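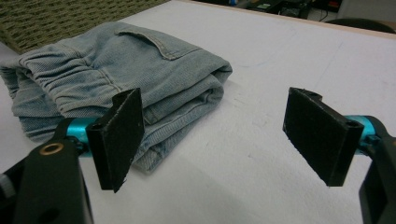

Chapter 7
Soft Things: Building a Hand Tool That Can Hold Cloth

In the earlier chapters we worked with blocks, bottles and boxes. Such objects keep their shape when two fingers close on them. Cloth does not, and for this reason many home builders leave it for later and then never return to it. I also did so. My first tool, built in the shared workshop in Fladport, was very good with wooden cubes and could not lift a sock.

In this chapter you will build the two-finger hand tool called Flarner. It has no motor. You hold it, you open and close it, and you learn with your own arm what a robot will later need to do. The drawings are in the Skalico parts folder, sheet 302.

Before you cut anything, please fold one pair of jeans and put it on your bench. Denim is a useful first material. It is heavy, the layers slide a little over each other, and the folded edge is thick in one place and thin in another. Try to take the bundle between two flat rulers. If you press only at the top, the lower layers stay behind. If you go in low and from the side, more of them will come with you.

From this small trial we get the three questions of the chapter:

How wide must the fingers open before they meet a thick fold?
What should cover the inner face of each finger?
How stiff can the joint behind the finger be?

For the covering, cut two pieces of the same soft pad and glue them on flat. Leave the glue for 15 minutes under a weight. Keep the screw holes free, for you will need them in Section 7.2, when we change the fingers for the longer Petridis type.

Section 7.1 begins with the opening width. Have a ruler and a pencil ready.

Filed under: Workshop Builds > Grippers & Hand Tools

Comments (3)

My pads came off at the corners after a week. Is sheet 302 the newest one?

Same here with the corners. I sanded the plate first and it holds now.

Tried the two rulers with a towel, much harder than jeans!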